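Chapter 4
Who Gets a Reply? Names, Letters and the Rental Market

Last updated: 08/05/2022

When I moved to Jeltholm for my first teaching job, I found an apartment in an afternoon. I wrote to a few landlords, they wrote back, I picked the one with the decent kitchen, and that was that. I remember telling everyone what an easy town it was. A friend in my department, Tâm Hà, had been looking for most of the spring. Same salary, same job title, better references than mine (I'd been late with the rent once or twice, and I'm not proud of it). Tâm mostly got silence.

I'd like to say I put two and two together right away. I didn't. I said things like "it's a tight market" and "maybe try calling," and Tâm was polite about it. It was a good while later, over noodles at Huỳnh, that we sat down with both our phones and read our sent messages side by side. They were nearly the same message. I'd signed mine with my name and Tâm had signed with Tâm's.

Now, you can't prove anything from that. One person got lucky and one didn't, and maybe I wrote on better days, or to landlords who check their email. I've had students tell me stories much worse than ours, and I believe them, but believing a story and knowing how often it happens are separate jobs. This chapter is about the second job. By the end of it you should be able to read a study on discrimination in housing and say what it found, what it didn't look at, and what you'd want to ask the authors if you got them on the phone.

We'll start with the simplest tool there is, the paired letter, and then spend a lot of time on everything that goes wrong with it. I happen to love this part. Some people love baking bread.

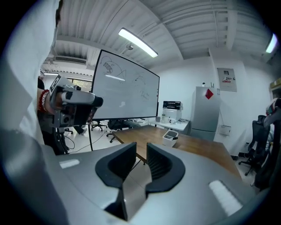

4.1 The paired letter

The idea goes like this. You write two messages asking about the same apartment. You make them as alike as you can in every way that should matter to a landlord: income, job, pets, smoking, when you can move in. Then you change the name at the bottom. You send both, you wait, and you write down who gets an answer.

If you do this once, you've learned next to nothing. Landlords lose messages. They rent the place to a cousin. They go on vacation. But if you do it many times, and you flip a coin each time to decide which message goes first, all that everyday mess should land on both names about equally. Whatever gap is left over is hard to pin on anything except the name.

That coin flip does more work than anything else in the design, so please don't skim past it. Suppose I always sent the message from the local-sounding name first, because it was on top of my pile. A landlord who simply answers the first person to write would look prejudiced in my data, and I'd never know. (I did do this in a practice run. I caught it when I went to write up the method and couldn't describe the order with a straight face.)

Our own study used listings from Cistadeo, the rental board that most people in Jeltholm check first. We ran it for 7 weeks and sent 1,834 messages. Students did much of the writing, and we had long arguments about commas. Does a careful comma make a person sound rich? Does an exclamation mark make them sound young? I still don't know. We ended up rotating several versions of the text so that no name was stuck with any one style, and I'd recommend the same to anybody.

Before you go on, stop and jot down an answer to this: what, besides ethnic background, might a landlord read into a name? Keep the page. We'll come back to it in 4.3, and your list will probably be longer than mine was.

4.2 What counts as a yes?

You'd think this would be easy. A reply is a reply! But open the inbox and you'll find things like "Thanks, will get back to you," and then nothing, ever. You'll find "Sure, come by tomorrow" and also "Could you tell me a little more about yourself?" – which may be friendly, or may be a hoop the other applicant never had to jump through.

The first time around we lumped all of these together and called them replies. The gap between names looked small, and I was almost pleased, in the way you're pleased when your town turns out nicer than you feared. Then one of the students pointed out that the two names weren't getting the same kind of reply at all. One name was getting viewing times. The other was getting questions. Where do you work, how long have you been there, who would be living with you.

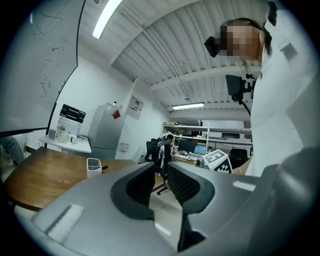

So we went back and sorted every message by hand into invitations, requests for more information, polite refusals, and silence. Two people sorted each one without seeing the name it was addressed to, and when they disagreed they had to talk it out. It's slow. It's also the part of the study I trust most, and if you only take one habit away from this chapter, make it this one: decide what your outcome means before you look at who got it.

There's a trap on the other side, too. Once you have four categories, you can fiddle with them. You can fold refusals in with silence, or leave them apart, and one choice will nearly always give you a bigger gap than the other. I've felt that pull myself, late at night with a deadline. The cure is boring. Write down your categories and how you'll compare them, put the file somewhere your coauthors can see it, and leave it alone. We wrote ours in May, and I was grateful for it more than once.

One more wrinkle. Many of the larger buildings in town are handled by an agency, Seko, and agencies often answer with a form letter that goes out to everyone. Form letters look wonderfully fair. But the decision has only moved further down the line, to the viewing or the application, where our messages can't follow it. A paired letter study sees the front door and no further. When you read that discrimination was "not found" among agencies, check which door the authors were standing at.

4.3 A name is never just a name

Pull out that list you made. I'd guess you wrote down some of these: age, religion, how well the person speaks the language, whether they grew up nearby, how much money their parents have. Landlords guess at all of it, often wrongly, from a few letters at the bottom of an email.

This is a real headache for anyone trying to explain the gap. Say a landlord passes over Tâm's message. Is that dislike of a group? Is it a guess about income, made from stereotypes, even though the message states the income? Is it plain discomfort at not knowing how to say the name out loud on the phone? For the person waiting for an answer it hardly matters – the apartment's gone either way. For anyone who wants to change the outcome it matters a great deal. Giving landlords more information might help with the second. It won't do a thing for the first.

Before we sent a single message we showed our names to some 200 people in town and asked what they pictured. A couple of names we'd thought of as neutral came back as very posh, and one came back as elderly. Out they went. If you ever run a study like this, test your names on people who aren't your classmates. Your classmates will picture each other.

In the next section we'll work through the arithmetic of comparing reply rates, slowly and with every step shown. Grab some scratch paper and something to drink first.

Reader comments

marlo_p: Used this with my first-years. The bit about who got questions and who got viewing times started the best discussion we had all term. Would love a few sample replies for them to sort themselves.

Dee K.: Question on 4.1. If the same landlord gets two messages that are close to identical, don't they get suspicious? I couldn't find where you deal with that.

(author) Dee, good catch, it's in the section on ethics and detection later in the chapter, but I should flag it sooner. Short version: the rotated texts help, and some studies send only one message per listing and compare across listings.

rentedout: As someone who lets out a basement apartment, I ask everybody where they work. Or I thought I did. Went back through my messages after reading this and I'm less sure now.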